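Projects > Pivgate > Papers > Section 4
Print this page | E-mail this page

4. What we learned from the open day
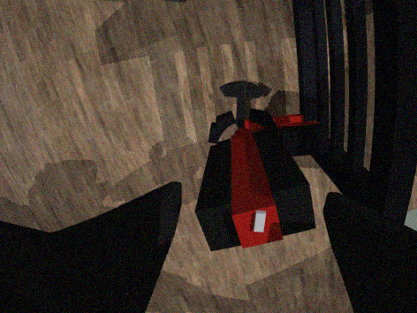
I'll admit I went into the open day thinking of it as a break from the real study. We'd spent most of the winter tuning the grasping policy in simulation, and opening the lab for an afternoon in January felt like a nice way to show people what we'd been up to (and to eat the cookies). By the time we packed up I had more pages of notes than from any of our planned trials, so it gets its own section.

4.1 Setup

The demonstration ran on the Pivgate simulator, with the view from the gripper side up on the big screen in the Skandanier lab. We set up 2 stations. At the first one visitors just watched the policy run on its own. At the second they could drive the gripper themselves with a hand controller and try to pick up the same objects. Each turn was capped at 20 seconds, mostly to keep the line moving, and we logged every attempt from start to finish. Over the afternoon that came to 109 logged attempts at the second station.

We kept the lighting settings from our training runs, hard shadows and sensor noise included. One of my co-authors wanted to brighten everything up for the guests and I argued against it - I wanted people to work with what the policy works with. I still think that was the right call, though I did hear "can you turn the lights on in there?" more times than I'd like!

Figure 4. Rendered view from the Pivgate simulator: a black and red object on a wood surface, with one gripper finger on either side. The noise is easiest to see in the black areas.

4.2 How people approached the object

The thing I enjoyed most was watching people talk themselves through a grasp. Almost everyone started by lining the fingers up with the widest part of the body, the end nearest the gripper in Figure 4. That's a sensible instinct, and it's also where the faces slope, so a squeeze that's a little too high can slide right off. A smaller group went for the narrow parts at the far end, usually after one failed try. Kids were much quicker to switch than adults were. The adults tended to repeat the same approach with more determination, and I include myself in that.

The other thing people kept bringing up was color. Black fingers over black side sections are hard to tell apart when the view is this dim, and visitors told us they were steering by the red strip down the middle. We'd never thought to ask whether the policy was doing something similar. After the open day we went back and ran the color-swap test described in Section 5, and I doubt we would have bothered without those comments.

4.3 Questions from visitors

We wrote down the questions we got during the afternoon, and 2 of them changed what we did next. The first was from a high school student, who asked why the gripper always came in from the same side. The short answer is that our start poses were drawn from a pretty narrow range, left over from the Flatov arm we used in the earlier work, and we hadn't revisited it. We have now. The second was whether the computer "knows" when it has let go of something. It doesn't, at least not directly - our version infers it from finger spacing, and that gets shaky with thin parts. We've added a contact check to the task list for the next release.

4.4 Limits

I don't want to oversell any of this. Visitors picked their own station, some came back for several turns, and we didn't record age or experience, so the log can't support a fair comparison between people and the policy. The time cap also pushed people to rush. What we do have is a decent pile of human attempts under the policy's own viewing conditions, and we use them in Section 5 only to choose which cases to test. The Sotiropoulos grasp labels were added afterward by two of us working separately, and we settled the disagreements by replaying the log together.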